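Setting up the Winell two-arm bench kit for cloth folding

Posted 2023-12-19 by Marama Hinds
18 shares | 3 comments

The Winell kit arrives as two arms, two mounting plates, a controller, a pair of two-finger grippers and a box of cables with labels on one end only. Skornham sells it as a complete package for soft-goods handling. This page covers the job from bare table to first fold, in the order I now use after having done it in a worse order the first time. It assumes you have read the safety section of the printed manual and have a tested emergency stop within reach.

I have the kit on loan from Skornham until April. They have not seen this text.

What you need besides the kit

A rigid table with a plain, matt top. Brown or mid-grey is easiest for the vision software with pale cloth. Gloss tops give highlights that the edge finder reads as hems.

A square of plain woven cotton, hemmed, without print. Tea towels work, but the striped kind should be left for later. Wash the cloth once before use to get rid of the factory dressing, which makes it behave like paper.

A torque driver. The hex key in the box is good enough to get the bolts in but not to tighten them evenly.

Step 1. Fix the mounting plates

Mark the centre line of the table, front to back. Place one plate either side of it at the far edge, square to the edge, and clamp both before drilling. The manual gives the spacing for the standard layout. If your table is narrower than that, move both plates in by the same distance and enter the new spacing in the controller afterwards. Do not move just one.

Tighten in a cross pattern, in two passes. A plate that rocks slightly will not trouble a pick-and-place job with boxes, but with cloth the error turns up at the fingertips as a pinch that closes above the fabric.

Step 2. Mount the arms

Each arm is marked L or R under the base. These refer to the robot's own left and right, as seen from behind the bases looking out over the table. If you stand at the near edge facing the robot, the right arm is on your left. The software uses the same convention in every menu and log message, so put tape labels on the bases now.

Lower each arm on to its plate with a second person holding the forearm. Turn the collar until it seats, then run the bolts in by hand before using the driver.

Step 3. Cables

Connect power last. Run the arm cables along the far edge of the table and leave enough slack at each base for the first joint to turn through its full range. Gripper cables need a loop at the wrist as well. Too short and the cable pulls the wrist round near the end of its travel; too long and it drags on the cloth. Jog each wrist to both limits by hand in the unpowered state and watch the loop the whole time.

The quick-start sheet tells you to tie the two gripper cables together behind the arms. I would not. When one arm has to reach across for a long fold, the tie becomes the shortest path and takes the load.

Step 4. First power-up and homing

Switch on the controller, wait for the ready message, then enable one arm at a time. Home the right arm first, park it, then home the left. The software will let you home both together and they will usually miss each other. Until the table spacing has been entered, however, it has no way of knowing where one arm is in relation to the other.

Enter the plate spacing under Setup, Geometry. Save, and restart the controller. The restart is not mentioned in the manual, and without it the old value stays in use until the next power cycle.

Step 5. Set the table height

This is the step that decides whether the rest works. Close the fingers of one gripper, jog down at the slowest speed over bare table and stop at first contact. Record the height. Repeat at the near corner, the far corner and the middle of that arm's working area, then do the same with the other arm.

If the values differ by more than the tolerance printed in the manual, shim the plate. The software offers a tilt correction instead, and it does work, but it is applied after the press depth is calculated. The result is a gripper that presses properly at one side of the cloth and skims at the other.

Step 6. Press depth and grip force

Cloth is picked by pressing the open fingers on to it, closing them so that a small ridge gathers between the tips, and lifting. Two numbers control this. Press depth is how far below the recorded table height the arm is told to go. Grip force is how hard the fingers close.

Start with the lowest press depth the menu allows and raise it in single increments until a ridge forms every time. Then leave it. Extra depth does not improve the pick and will wear the fingertips. Grip force matters less than the slider suggests. The middle setting holds tea towels, pillowcases and light shirting. Jersey needs less, or the ridge rolls out sideways.

Step 7. Teach the first fold

Lay the cloth flat within reach of the right arm, with one straight edge parallel to the far edge of the table. Keep the left arm raised and clear, fingers open. For the first lesson use one arm only and a diagonal fold, corner over body. A diagonal is more forgiving than a half fold, as a small error in angle does not leave the hems visibly out of line.

Select Teach, choose the right arm, and guide it by the grip band on the forearm. Record four kinds of waypoint: approach, press, lift and place. Keep the lift low. A high lift lets the free corner swing, and the place point is then wrong by however far it swung. After placing, teach a press on top of the cloth before opening the fingers, then move straight up.

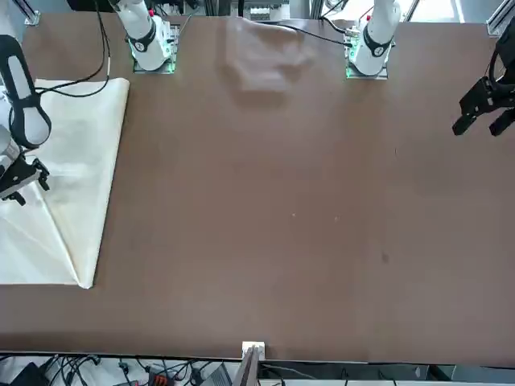

Right gripper down on the cloth, left arm waiting with its fingers open.

Play the routine back at the lowest speed before trying it any faster. Flatten the cloth by hand between runs. If the crease wanders from run to run, go back to press depth before you alter any waypoints.

Step 8. Bring in the second arm

Once the single-arm fold repeats, copy the routine and add the left arm as a follower. The follower mode mirrors the leader's motion across the centre line, with its own press depth. Check the value, as it is reset to the default when the routine is copied. Use the wait-for-partner flag at every press and every release. Without it the arms drift apart in time over a long routine and the cloth is pulled tight between them.

Assessment so far

The hardware is good. The arms are stiff for their size and the collars are well made. Hand guiding is light enough to use for an hour without complaint. The software is less finished: the geometry restart, the reset press depth and the order of the tilt correction are all faults that a buyer should not have to find alone.

Compared with the Zisberg kit, which I had on the same table, the Winell is easier to teach and harder to install. Zisberg ships a single beam with both arms already fixed to it, which does away with steps 1 and 2 and most of step 5. It also fixes the spacing for good. For a workshop that will change its layout, the Winell is the better purchase. For a teaching room I would take the beam.

Spare fingertips are sold in packs of 2. Order a pack with the kit.

Comments (3)

Baltasar Aguirre
Agree on not tying the gripper cables. We did as the sheet said and had a connector work loose at the wrist. Have you tried follower mode with the spacing reduced? Ours throws a reach warning on the near corners.

Marama Hinds
Yes, same warning. Check that you restarted after saving the geometry. If it persists, bring the place points in towards the centre line slightly and it clears.

Nisha Kaushik
Step 5 saved me an afternoon. One plate was sitting on a curl of swarf from the drilling. Would add "clean the table before bolting down" to step 1.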